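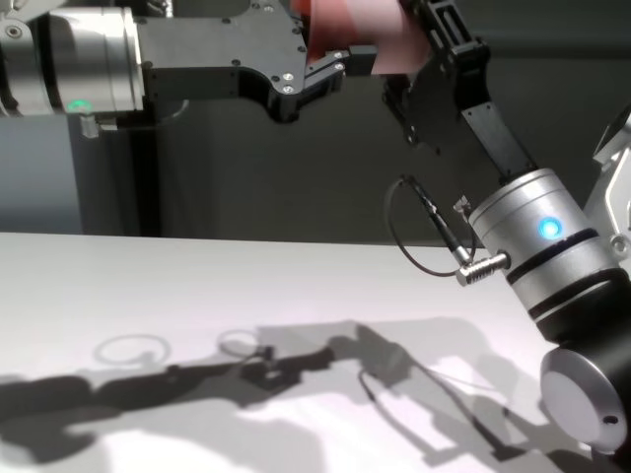 Westel Gripper Bracket Set for Two-Arm Bench Builds

Sold by Cuvura
In stock, ships flat with hardware
Last revised Feb 7, 2018

Overview

The Westel set is a pair of flat black metal bracket plates, with finger assemblies, for mounting a gripper on the end of a small robot arm. It is made for people putting together a two-arm bench at home or in a shared workshop, where the arms came from one place and the grippers from another and the bolt patterns do not match.

Each plate bolts to the last joint of the arm on one side and carries the finger assembly on the other. The stepped outline leaves room for a hex key at every screw, so the gripper can come off without removing the plate. The fingers have angular cutouts to save weight at the end of the arm.

The set was drawn up by Marcelino Lins for his own bench at the Skoltevano shared workshop. He wanted two arms that could hold a sheet of cloth or paper between them and pass it across. The first plates were cut from scrap and flexed too much. The current version is thicker and has a second row of holes near the joint end.

What is in the box

2 bracket plates, drilled and tapped
2 finger assemblies, put together
36 button head screws, silver finish
9 spacer washers
1 hex key
1 paper drilling template, full size
4 cable clips, adhesive back

What is not in the box

Arms, controllers, power supplies, cables and the bench itself. Threadlocker is not included because some countries restrict shipping it. Any medium-strength type will do.

Which arms it fits

The plate fits arms with a round end flange and a four-hole or six-hole bolt circle up to the size shown on the template. Print the template from the downloads page before you order and hold it against your flange. If the holes line up within the slots, the plate will fit. If your arm has a square flange, you need the Pimentel adapter ring, sold separately.

The same plate works on the left or the right arm. Turn it over for the opposite side.

Installing the plates

Switch off both arms and unplug them. Support the last joint with a block or a folded towel so it does not drop while you work.

Wipe the flange clean. Paint chips or old threadlocker under the plate will tilt it, and a small tilt at the flange becomes a large one at the fingertips.

Put the plate on the flange with the stepped edge facing away from the status light, if your arm has one at that joint. You will want to see the light during setup.

Start all of the flange screws by hand before tightening any of them. Tighten in a cross pattern, a little at a time.

Bolt the finger assembly to the front of the plate. Use the spacer washers only if the fingers sit too far back to close fully.

Open and close the gripper by hand. It should move the whole way without rubbing. If it rubs on one side, loosen the four front screws, square it up and tighten again.

Repeat for the other arm.

Routing the cable

Most trouble calls are about cables. A gripper cable needs enough slack for the wrist to turn all the way in both directions, and people usually leave too little. Make one open loop beside the joint and then run the cable back along the link. Turn the wrist by hand to both ends of its travel and watch the connector. If the cable pulls on it at any point, make the loop bigger.

Do not tape the cable across a joint. The clips in the box go on the straight part of the link only.

If your connector has a threaded collar, turn it down finger tight. Pliers will damage the ridges and you will not be able to get it off later.

Spacing two arms on one bench

Place the bases on opposite sides of the work area with the grippers facing in. For the first session, set the arms so the fingertips stop 9 inches apart when both are reaching toward the middle. Bring them closer once you trust your limits.

A plain white top is a good choice if you plan to use a camera. Keep in mind that a strong overhead lamp will throw dark shadows of both arms onto it, and simple vision programs can mistake a shadow edge for an object. Two softer lamps, one on each side, help a lot. So does a sheet of white cloth over a single lamp, as long as it is an LED type that stays cool.

First test with a soft sheet

Start with a piece of felt or heavy paper. It will not hurt the fingers if the arms pull against each other, and a bright color is easy to see against dark grippers.

Close one gripper on the edge of the sheet. Move the second arm in slowly and close it on the opposite edge. Stop there. Look at how the sheet hangs. If it is stretched tight, the arms are too far apart and the motors are working against each other. Bring one arm in until there is a little slack.

Next, open the first gripper and let the second arm hold the sheet alone for 30 seconds. If it slips, check that the fingers are meeting flat before you raise the grip force.

Keep a hand near the stop switch the whole time, and keep the other one out of the space between the arms.

Care

Check the flange screws after the first full day of use and then once a month. Wipe the fingers with a dry cloth. Do not oil the finger slots, since oil will get on whatever you are holding. Scratches in the black finish do not affect the part and can be touched up with a marker.

Changes in this version

Plate is thicker at the joint end.
Slots in the fingers are longer.
Template now shows the square flange adapter.
Cable clips added to the box. Sets shipped before last July did not have them. Write to us with your order number and we will mail you four.

Returns

Unused sets can be returned within 30 days. Sets that have been bolted on can be returned if the threads are clean and all the screws are there. We do not take back plates that have been drilled or filed, though we will sell you a single plate as a replacement.

Related items

Pimentel adapter ring, square flange
Westel finger assembly, single
Spare screw pack, 36 pieces
Bench stop switch with long lead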